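Spring Progress Report to the Flotska Fund
Tivetti House Guest Rooms and Linen Bank

Dear friends at the Fund,

It has been a full and rather happy few months here, and I hope you'll forgive me if this runs a little past the one page you asked for. Your grant let us keep the guest rooms open right through April, and in that time we gave 369 nights of lodging to families with someone in the hospital across the river. Most stayed two or three nights, though one family was with us for nearly all of March and left us a lemon tree in a pot.
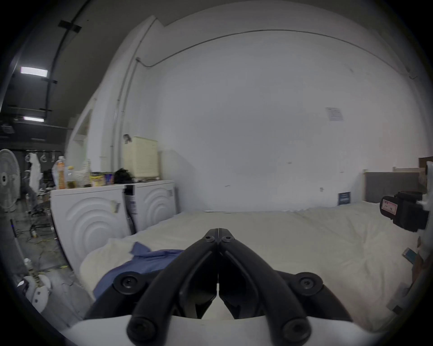

The money itself has gone a long way. We spent $2,391 on the new boiler valve and the plumber's time, which was more than we had planned - the old pipe behind the kitchen had to come out as well. Bruvex gave us a fair price on towels and pillowcases, and that saved $750 we have moved over to the breakfast budget.

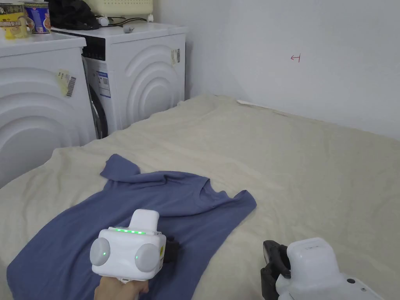
Breakfast is the thing guests write to us about most, so we are glad to have a bit more room there. We now put out oatmeal, eggs and fruit from six in the morning, early enough for anyone who wants to be at the ward when the doctors come by. The Reuter Street bakery still sends rolls.

We had 77 comment cards back, nearly all of them kind. The complaints were about parking and the noisy stairs, and we'd like to carpet the stairs before July if the budget holds.

With warm thanks,
The Tivetti House team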